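Section 4: Setting up the finish line

Applies to the Westard finish kit with the Undarari results program, version in use from 28 February 2020. If your lid sticker says December, you have the older box and the buttons are in a different order. Borrow the older guide from whoever has it.

4.1 Before you unpack

You will need the timing box, both tripods, the long mat, the short mat, the reader, two batteries and the laptop. You will also need a dry surface, which in cross-country is a matter of opinion.

Read this section through to the end once before switching anything on. It takes less time than the race for the under-11s, and there is less shouting.

Note: The short mat is the back-up mat. It isn't a doormat, a kneeling pad for the tent pegs or somewhere to put the urn. All three have been tried.

4.2 Laying the mats

1. Find the finish line. If the course team hasn't marked it yet, wait. Do not mark it yourself and hope they agree.
2. Sweep the ground for stones and old pegs.
3. Unroll the long mat across the line with the printed arrows pointing the way the runners will be going.
4. Unroll the short mat two strides beyond it, arrows the same way.
5. Peg down all the corners, then the middle loops.
6. Walk across both mats in spikes. If either one moves, peg it again.
7. Run the mat leads out to the left-hand side, as seen by a runner coming in. Cover them with the rubber strip.

Caution: Never coil spare lead under a mat. The box will read the coil as a very slow athlete who never leaves.

If the last 200 metres are downhill, move the whole arrangement back so that there is a flat stretch after it. Runners who have just won do not look where they are going, and neither do the ones who came last.

4.3 Connecting the timing box

1. Put the box on its tripod at waist height, under cover.
2. Plug the long mat into socket A and the short mat into socket B.
3. Plug in the battery marked 1. Keep battery 2 somewhere warm, such as a coat.
4. Hold the green button until the display stops saying HOBRETS and says READY.
5. Wave a spare chip over each mat in turn. You should hear one beep for A and two for B.

HOBRETS is a misprint for Horobets, the firm that made the display. It has been reported.

No beep at all: check the sockets, then the battery, then whether the chip you are waving is a chip. Key fobs look very similar at eight in the morning.

Beeps the wrong way round: you have swapped the leads. The race can still be timed like this, but every finisher will appear to have run backwards, and the protests will be tedious.

4.4 Loading the entries

This part is best done indoors, the evening before, with a cup of tea.

1. Open Undarari and choose New Meeting.
2. Type the meeting name. Keep it short, because it is printed at the top of every page.
3. Choose Load Entries and pick the file from the entries secretary.
4. Check the total at the foot of the screen against the total in the secretary's message.
5. Sort by chip number and look for gaps and repeats.
6. Save. Then save again under another name.

The program holds up to 1,578 entries for one meeting. Past that it carries on cheerfully and forgets the ones at the start of the alphabet. Large meetings should be split into morning and afternoon. 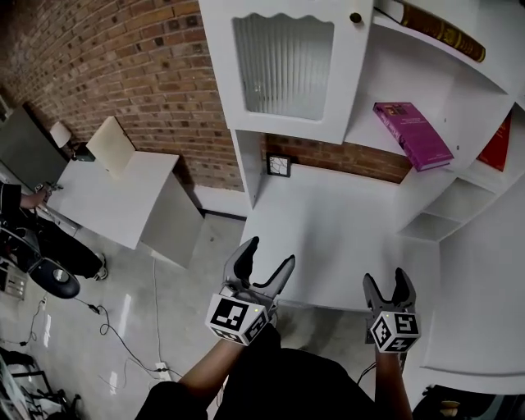
Hand-held grippers above a white desk, with the wall cabinet and shelves behind.

Note: A repeated chip number is nearly always twins, a sibling's old entry or a coach who filled in the form on the coach. Ask before deleting anybody.

Late entries on the day go in by hand under Add Runner. Give each one a chip from the red bag and write the number down on paper as well as on the screen. The paper list won the argument at the Woken relays, where the laptop remembered 1,338 runners and had put a good many of them in the wrong age group.

4.5 Setting the clock

1. With the box showing READY, connect the laptop.
2. Choose Clock, then Match Box to Laptop.
3. Wait for the two times on screen to agree. This can take a minute, during which pressing the button again starts the minute again.
4. Give the starter the hand trigger and ask for one test press.
5. Check that a start time has appeared in the log. Mark it TEST.

Caution: Clear the test start before the first race. A meeting that starts its clock during the warm-up produces the slowest junior field in the county's history, and their parents will have questions.

If the trigger is out of range of the finish, the starter can use a stopwatch and a whistle. Type the start time in afterwards under Races, then Amend Start. Two people should read the stopwatch. If they disagree, add a third person and stop there.

4.6 During the race

Keep one person on the laptop and one on paper. The paper person writes down bib numbers in finishing order and does nothing else, including cheering. Swap over between races.

Do not touch the following while runners are finishing: the battery, either socket, the clock menu, the tripod.

You may touch the volume.

If the display goes dark, leave it. The box goes on recording for seven minutes on its own inner supply, so there is time to fetch battery 2 from the coat and plug it in beside battery 1 before taking battery 1 out. In that order, please.

4.7 Packing away

1. Wait for the referee to declare the last result final.
2. Save the results and copy them to the memory stick in the lid.
3. Switch off the box, then unplug it.
4. Count the chips back into their bags. Muddy ones go in the bucket first.
5. Wipe the mats on both sides and roll them with the arrows outward.
6. Leave the lid open overnight in a heated room.

Missing chips are charged to the club of the runner concerned. Most turn up still attached to a shoe, and the shoe is usually in a car boot well on its way home.

Steps 4.2 and 4.3 were rewritten by Antonina Fedoruk after the hail. Corrections and complaints about the rest go to Radomír Kubíček, who prefers them in writing and with the race number quoted.

Next: Section 5, Printing results in the wind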